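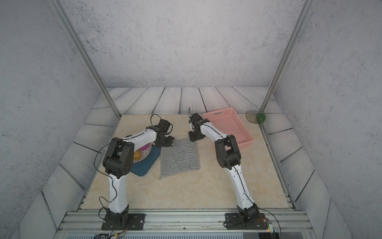
## Database administrator, Zekico (Turside office)

We have a great many databases. Some of them are even backed up on purpose. We would like a person to look after them, and to tell us, in a tone we can bear, what we have been doing wrong.

You would join a team of 6 that runs storage and reporting for Zekico and its sister firm, Nadside. The main system is called Cisneros. It stores orders, prices and a table named `temp_old_2` which three departments now depend on.

### The work

- Keep 29 production servers patched, backed up and restorable. The last word matters most to us, for reasons we can go into at interview.
- Find slow queries and speak to the people who wrote them. Kindness is preferred.
- Move the remaining reports off the old replica before its support contract ends.
- Share the on-call rota, one week in 6. The phone rings less than it used to.
- Write things down. The current handbook has a chapter headed "Ask Accounts".

### What you need

You should have run MySQL or PostgreSQL for a living for at least two years and be able to read a query plan without sighing out loud. Some shell scripting, too. A degree is fine, as is the lack of one. If you have once deleted something important and got it back, put that near the top of your letter. If you didn't get it back, put it in anyway.

### Terms

Permanent, full time, with two days a week in Turside and the rest wherever your broadband holds up. Holiday is 29 days plus bank holidays. There is a training budget, which people keep forgetting to spend, and a pension, which they don't. The salary band goes out with the application pack, before you have to write a word.

### How to apply

Send a CV and one page on a fault you traced to its cause. No slides, please. The closing date is 26 July 2024. Interviews are in August and last an hour, with 10 minutes at the end for you to question us. There is no whiteboard test. The pens have run out.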